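So I finally ripped the timing code out of Gavach and started over. I'd been putting it off since February, mostly by telling myself the grasp planner was the problem. The grasp planner is fine! The trouble was that Foltley (the piece that passes camera frames around) stamps each frame when it arrives, and the arm controller stamps joint positions when they're measured. Two clocks, two ideas of "now," and me in the middle blaming the math.

I dug through a log with 1067 frames in it and the wrist camera was lagging the joints by 111 milliseconds. You'd never notice with the arm parked. When the gripper is coming down on a handle, though, the planner is aiming at a spot the camera saw a while ago, and then it corrects, and then it corrects the correction. Lots of wiggling.

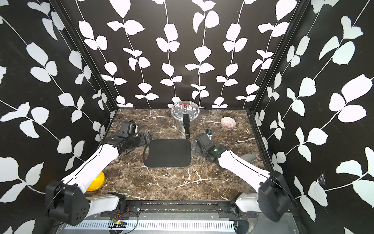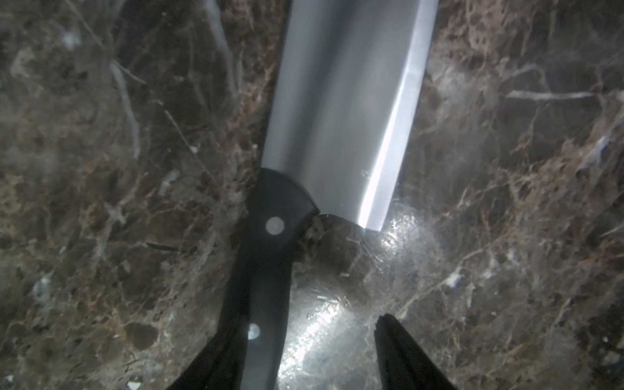

The overview with both arms, then the wrist view with the fingers either side of the knife handle.

Shiny steel on shiny stone is a rotten thing to segment, by the way. The glare next to the handle kept getting glued onto the blade mask, so Drindelard now throws out blown-out pixels before it fits an outline. It's a crude fix and I'll probably regret it the first time I hand it a white plate.

The new buffer keeps the last 30 joint readings and interpolates to the frame's capture time. Nine lines of real logic - the rest is tests. Next up is moving the same thing into Lloyd so replay and live runs share one code path, and then I want to look at why the left arm's config loads twice.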